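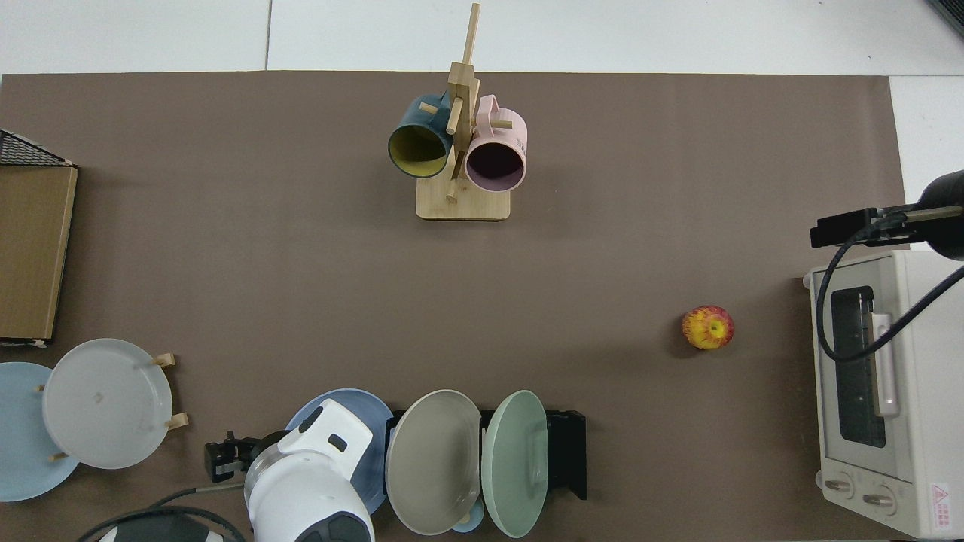
Electricity use in shared student kitchens is usually reported as a single figure for the whole building, which gives residents no means of judging which of their habits matter. Building-level data cannot separate the refrigerators, which run all day, from appliances used for a few minutes at a time. The second group is the concern of this report. It includes the kettle and the small countertop oven, such as the cream-white toaster oven shown here, and its consumption depends almost entirely on what the user decides to do. The mug is also relevant, as the natural unit of demand for hot water: a mug tree holding two mugs, one teal and one pink, represents a far smaller volume than most kettles are filled with.

Print this page | E-mail this page

1. Background and aims

The project was carried out in four shared kitchens at Gurolness Hall, each serving six residents. All four have the same layout, the same model of kettle (Van Hecke, 1.7 litre) and the same built-in electric oven. Each kitchen was also supplied with a toaster oven for the length of the study. The aims were:

(a) to measure the energy used per boil and per baking session under normal use;
(b) to compare normal use with bench tests at known volumes and temperatures;
(c) to estimate the saving available without replacing any appliance.

Refrigerators, lighting and extraction were excluded. The microwave ovens, rated at 900 W output, were logged but are not analysed here. In two of the kitchens the microwave shared a socket with a radio, and the two loads could not be separated.

2. Method

Savico plug-in energy loggers were fitted to the kettles and toaster ovens. The built-in ovens are hard-wired, so a Momberg clamp meter was installed at the distribution board by the electrical technician, Senad Obradović. All instruments recorded at ten-second intervals. Before installation the loggers were checked against a bench wattmeter using a resistive load and agreed with it to within 2 per cent.

Logging ran for five weeks from the start of November. Residents were told that the appliances were being metered but were not told the purpose until logging had ended. A short questionnaire was then returned by 19 of the 24 residents.

Bench tests on the kettle were performed by Zorica Angelovski in the teaching laboratory. Water at 14 °C was heated until the automatic switch operated. Each volume was tested five times, with the kettle cooled to room temperature between runs.

3. Results: kettles

The loggers recorded 1,183 completed boils. Mean energy per boil was 0.104 kWh, giving a total of 123 kWh. Mean power during heating was 1,954 W, slightly below the rated value, and did not vary noticeably between kitchens.

Bench results, mean of five runs:

250 ml – 0.032 kWh – efficiency 78 per cent
500 ml – 0.059 kWh – efficiency 85 per cent
900 ml – 0.102 kWh – efficiency 88 per cent
1,500 ml – 0.168 kWh – efficiency 89 per cent

Efficiency falls at small volumes. The heat taken up by the kettle body is similar in every run and forms a larger share of a short one. Even so, one mug boiled alone takes less than a third of the energy of the average boil recorded in the kitchens.

In the questionnaire, 14 residents stated that they normally boil water for one drink only. Eleven stated that they fill the kettle "to wherever it ends up". The minimum mark on this model is at 500 ml, so the 250 ml test, although possible, is outside the manufacturer's marking and should not be taken as a recommendation.

4. Results: ovens

The toaster oven drew 1,320 W with both elements on. A ten-minute preheat with the elements on continuously used 0.22 kWh. The built-in oven used 0.61 kWh to reach the same set temperature. For a complete session, consisting of preheat and thirty minutes of baking, the figures were 0.41 kWh and 1.02 kWh respectively.

Use of the toaster ovens was uneven. Kitchen 3 used theirs almost daily, whereas Kitchen 1 used theirs four times in five weeks. Residents of Kitchen 1 cited the lack of worktop space, and one wrote that a full-size tray would not fit. Built-in oven use was highest on Saturday evenings in all four kitchens, when residents tended to cook together. The larger oven is probably the sensible choice on those occasions, but no measurement was made of energy per portion.

5. Estimated saving

If every recorded boil had been made at the 500 ml mark, total kettle consumption would have been 70 kWh, a reduction of 53 kWh. This is an upper limit. Some boils were for pasta or for several people, and the loggers cannot identify them. No equivalent estimate is given for the ovens, as the quantity of food was not recorded.

6. Sources of error

Water temperature at the kitchen tap was not logged. Re-boiling of warm water was counted as a normal boil and will lower the mean. Eleven hours of data from Kitchen 2 were lost when a logger was unplugged; the gap fell overnight and has been left unfilled.

7. Further work

A flow sensor or a scale under the kettle would allow the volume of each boil to be recorded directly. Vesna Trajkovski has begun testing a load cell for this purpose, and the first calibration is given in Appendix B.

Report prepared by Dwynwen Morgan and Zorica Angelovski. Supervisor: Shirley Caron.

Print | E-mail to a friend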